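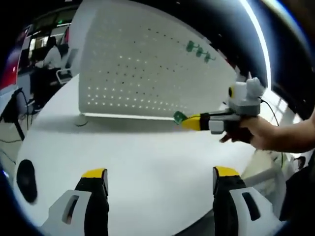
Pegboard is a stiff panel drilled or molded with a regular grid of small holes that accept hooks, pegs and cups. It is usually screwed to a wall with a gap behind it, but it can also be used upright on a table. A white tabletop panel may stand in a light grey base rail, with a few small green fittings hung near one upper corner and the rest of the grid left open for later use.

Hole size and spacing decide which fittings will work. Pegs that are too thin tilt forward under load – a common complaint with mixed sets. Some makers, among them Nollitz and Ziria, sell fittings that match only their own boards. A Nollitz panel of the largest size has 2,115 holes.

Freestanding boards need a wide or heavy base. Heavy items are best hung low, and the panel can be clamped to the table if it rocks. Boards are cleaned with a damp cloth after the fittings are taken off.

Home | Household | Storage | Tools | Index

Comments

Guthrie: Do the Ziria hooks fit older boards? Mine keep falling out.

Ratih Kwok: Not mine. I had to buy 2 sets before I found one that stayed put.

pevside_shed: Useful, thanks. More on bases please.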